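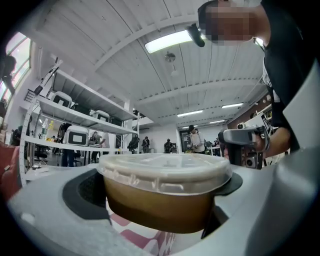 4. Building the Kahsay hand tool in a shared workshop

4.1 Setting and constraints

Most of the work reported in this section was done in the evenings at Brultine, the member-run workshop where both authors have kept a shelf for longer than we care to admit. Brultine is a friendly place, but it is a shared one, and that shaped the build more than any requirement we wrote down in May. Anything left on a bench overnight has to fit in a storage case. The printers are booked in slots, and a slot is never quite as long as one would like. We settled early on a rule that no single printed part should take more than 10 hours, and a fair amount of the shape of the Kahsay follows from that rule, including the seam along the underside of the shell that visitors always ask us about.

The Kahsay is a gripper held and worked by a person, with a camera looking out over the fingers, so that a grasp can be recorded without a robot arm anywhere nearby. We wanted members with no background in robotics to be able to pick it up and start. Darius Kazlauskienė had already built two earlier versions at home, both of which worked nicely in the hands of Darius Kazlauskienė and rather poorly in the hands of anyone else. The trigger was stiff, and the weight sat too far forward. Moving the battery (a Voltum pack, the smallest they would sell us singly) back behind the grip took one evening and did more for comfort than all of our earlier fiddling with springs.

4.2 Finger pads

The pads gave us the most trouble and, we have to say, the most pleasure. Our first set was printed flat in a flexible filament and slid off anything with a curved side. The second set was cast in Vondar rubber, which is sold for repairing boots and smells like it, in a mold that Ott Mets printed in two halves and sealed with candle wax. The wax was meant as a stopgap. It released so cleanly that we have kept it ever since, and the only real drawback is that the mold must be warmed a little before the halves are pushed together, or the wax cracks at the corners and leaves a fin of rubber that has to be trimmed with a blade.

Ribs on the inner face came next. We tried them running along the finger and across it, and we tried them shallow and deep, pouring 21 pads in all before we stopped. Deep ribs felt wonderful on the bench and then tore at the root after a few evenings of use. Shallow ribs lasted, but they filled with dust from the laser cutter and had to be wiped more often than people remembered to wipe them. What we kept is a compromise between the two, and we make no claim that it is the best one.

For objects we chose things that members could bring from home or from lunch. Takeout soup containers turned out to be especially instructive, and Figure 1 shows one held between the black rubber pads, with dark amber-brown liquid behind the clear plastic and a ridged lid on top. A tub of this kind is a demanding thing to hold. The wall gives under pressure, the rim is stiffer than the wall, and the load shifts whenever the hand does. A pad that is too firm will dent the side before it has any real hold, while a pad that is too soft lets the tub tip. Boxes are kinder in this respect, and we tended to give one to newcomers first - it let them get used to the trigger before they had soup to worry about. 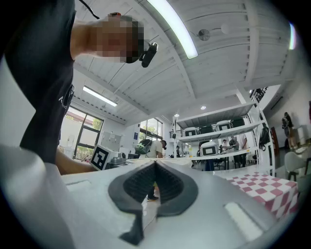
Newcomers also taught us something about the shape of the opening. We had drawn the fingers parallel, as one does, and several members told us they could not judge where the middle was until they had already bumped the object. Angling the pads so that they form a deep V helped a great deal, since the eye follows the two edges inward without being asked to. Figure 2 gives a good idea of how this looks from close behind the fingers, with the ribbed faces turned toward each other and the work table beyond.

4.3 Working on the table

The marker cube that stands on the table in Figure 2 is a plain white one with a black-and-white pattern, and its job is to give us a fixed point to return to. We allow up to 30 seconds for a take, after which the object goes back near its starting place and the next person has a turn. On Sat 9 July we ran a long session in this manner, and our notes from it are mostly about sore thumbs. The trigger return spring was swapped for a lighter one the following week, and all the measurements in Section 5 were made with the lighter spring fitted.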